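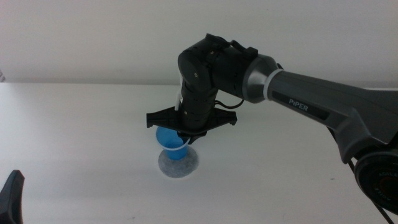 Pre-session checklist, tabletop collection cell (cup and coaster task)

Last updated: September

Work through the items in order before the first episode of a shift and again after any stop longer than a lunch break. Comments under an item come from earlier inspections and stay until the item is rewritten.

1. Power and stop

1.1 Emergency stop pressed and released once with the arms in the rest pose. Both arms must drop out of enable.
1.2 Supply cables seated and latched at the base.
1.3 No person inside the marked floor line when enable is given.
Comment: 1.1 was skipped twice on the late shift. The log will not open a new session without it from now on.

2. Arm, mechanical

2.1 Joint housings: no play when pushed by hand with brakes on.
2.2 Wrist screws present and flush. Do not retighten on the cell; tag the arm and tell Malou.
2.3 Wrist cables: check the loop of the short black cable beside the wrist. It needs slack at full wrist rotation in both directions.
2.4 White cable along the wrist: lies close to the housing and does not hang toward the gripper.
2.5 Gripper mount plate: no movement against the wrist. Check both tips for burrs.
Comment: 2.3 is the one that fails. A tight loop does not stop the arm but it pulls on the last joint, and the policy learns the pull. Bednarek lost 920 episodes that way before anyone compared the torque traces.

3. Work surface

3.1 Tabletop wiped and dry.
3.2 Dust and crumbs removed. Small specks are acceptable, anything that casts its own shadow is not.
3.3 Coaster flat, no curled edge. Replace when the felt starts to pill enough to catch the cup base.
3.4 Cup upright, no cracks at the rim. Same cup for the whole session.
3.5 Wall behind the table clear. No jackets, no notes.
Comment: on 3.3, a worn coaster slides with the cup on lift. Those episodes are marked "object disturbed" and leave the training set.

4. Camera and light

4.1 Fixed camera clamp tight, lens clean.
4.2 Overlay the reference still. The far table edge must fall on the reference line.
4.3 Ceiling lights on, blinds closed. Expect a soft shadow beside the coaster; a hard one means a blind is open.
4.4 Timestamps on camera and arm log agree before recording starts.
Comment: 4.2 passes with a tilt if only the center of the edge is checked. Look at both ends.

5. Motion check, dry run

5.1 Drive the gripper to the position directly over the cup by teleoperation, slow mode.
5.2 Gripper plate close to level with the tabletop.
5.3 Lower until the finger touches the cup near the rim. The cup must not tip.
5.4 Other arm parked clear of the path. It may show at the bottom corner of the view but must not move during a one-arm episode.
5.5 Lift, place back on the coaster, release.
Comment: 5.4 – a parked arm that drifts a little between episodes gives the model a cue that has no relation to the task. Check its joint readings against the parked values, by number and not by eye.

6. Recording rules

6.1 One operator per block. Enter initials before the block, not after.
6.2 Vary the start position of the cup by the printed schedule only.
6.3 Failed grasps are kept and labeled. Delete nothing on the cell.
6.4 Pause the block if anyone crosses the floor line. Label the episode "interrupted".

Status of the set: 3000 episodes planned, 2134 recorded, 1503 accepted after review. Most rejections are missing labels under 6.3, followed by camera drift under 4.2.

Open points
– Spare coasters ordered through Besix, not received.
– Item 2.2 needs a torque value from the supplier.
– Decide whether 4.4 can run as a script at login.

Inspection lead: Güven Uçar
Mechanical: Malou Steinarsdóttir

3 comments · 11 shares

celtden_ops
Does 5.3 apply with a filled cup? We run the same layout with water and the contact point matters a lot more.

Güven Uçar
Empty cup only. A filled cup needs its own sheet, mainly for section 1 and the cable items.

Ilov
We added a line to 2.3 – rotate the wrist by hand with power off and watch the loop over the full range. Takes a minute and found two bad cables for us.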